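Testing the Visska gripper against the Batcombe in sim, part 2. Door day.
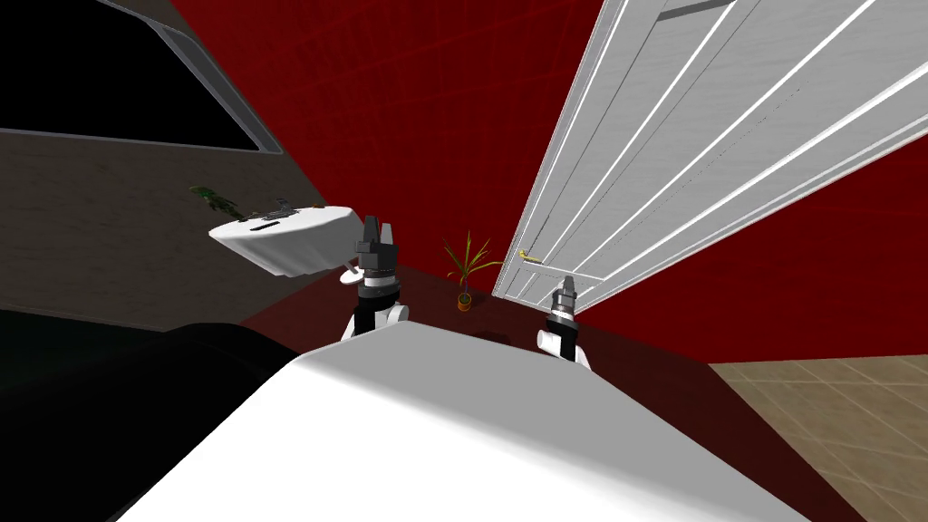 Both grippers fingers up, door and brass lever ahead. Prosser sim.

Vendor page says the Visska "handles any household lever." Fine. I gave it 8 tries per approach angle and kept the logs.

Straight on, no complaints. Come in from the side and the fingertips skate off the lever in 3 of the 8. The Batcombe lost 2. I would not spend money on that gap.

And this is sim friction, which I set myself. Bump it up a little and both of them look brilliant – so be careful with anyone's demo reel, mine included.

The price difference is 800 dollars a hand. For that I expected more than a nicer wrist drawing.

Someone will ask about the Rameneck controller. Same one for both, same gains. I tried the Visska defaults first and the arm buzzed at the elbow, so out they went.

Real lever in November, if the mounting plates show up. Until then I'm not buying either.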